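Ticket 3529
Component: Rurus sim bridge / perception
Reported by: Tiago Valente
Priority: medium
Status: resolved, follow-up open
Summary: object mask extends into the padding on the head view, grasp planner rejects all candidates

Environment
Rurus sim bridge, February branch. Planner is Kollár with default settings. Tabletop scene with cabinet, one blue object to be grasped. Headless run on the Drullura node, no display attached.

Steps to reproduce
1. Start the bridge with the tabletop config.
2. Load the cabinet scene and wait for the first head view.
3. Call the segmenter with the target set to the blue object.
4. Pass the mask to Kollár and request a grasp.

Expected
At least one grasp candidate above the score threshold.

Result
Kollár returns an empty list. The log repeats this line until the request times out:

[planner] 0 of 50 candidates kept, reason: target centroid outside workspace

The scene state from the simulator has the object at the correct pose, well inside the workspace limits. The pose that perception sends to the planner is wrong. The error is mostly vertical in image terms and does not change between runs with the same seed.

Comment, Tiago Valente, 09:40
Ruled out the camera extrinsics. Projected the simulator pose back into the raw render and it lands on the object. The fault is therefore after the render and before the planner.

The head view is letterboxed before it goes to the segmenter. The render is wider than the model input, so the bridge scales it and fills the top and bottom with black. I dumped the model input at the step where the request fails.

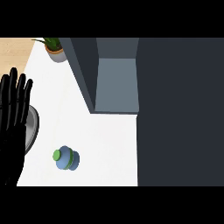

The segmenter returns its mask in padded coordinates. The bridge is meant to subtract the top padding and then undo the scale. In the February branch these two steps run in the opposite order, so the offset is subtracted at the wrong scale. The depth lookup then reads from the wrong rows and the centroid moves off the target.

There is a second problem in the same function. Black padding is treated as valid image content when the mask is cleaned up. The cabinet panel is very dark and touches both bands, so the fill step joins panel and padding into one region. In 13 of the 50 seeds I ran, that region was merged with the target mask. The order bug alone does not explain those cases.

Comment, Tiago Valente, 11:15
Tried the following:

- Changed the padding value from black to mid grey. The merge stops, but segmenter confidence on the target drops. Reverted.
- Raised the darkness threshold in the fill step. No useful setting found. The panel and the robot hand are both dark enough to be caught.
- Kept black padding and passed a validity mask alongside the image. The fill step now ignores anything outside it. The merge stops and confidence is unchanged.

The third option is in the patch.

Comment, Tiago Valente, 14:05
Patch pushed to the bridge. Changes:

- unpad() subtracts the padding first, then divides by the scale
- validity mask added to the segmenter request, built from the same padding values
- bridge raises an error if any mask pixel falls in the padding after clean-up
- unit test with a synthetic mask at each corner of the content area

Reran the same 50 seeds. No merges, and Kollár returned candidates on every seed. Planning time is the same as before. I have not tested the wrist view. It is square and takes no padding, so I do not expect a change there.

Workaround for anyone who cannot update yet: set head_view.letterbox to false and head_view.resize to stretch. Masks will be less accurate at the edges, but the centroid is usable for grasping.

Follow-up
Jimeck has its own copy of unpad() for the replay tool and the same order bug is present at line 85. Replays made from the February branch will show the mask overlay in the wrong place even when the logged pose is correct. The copy should be removed and the bridge version imported. Separate ticket to be opened against Jimeck.

Resolution: fixed in bridge, awaiting Jimeck change.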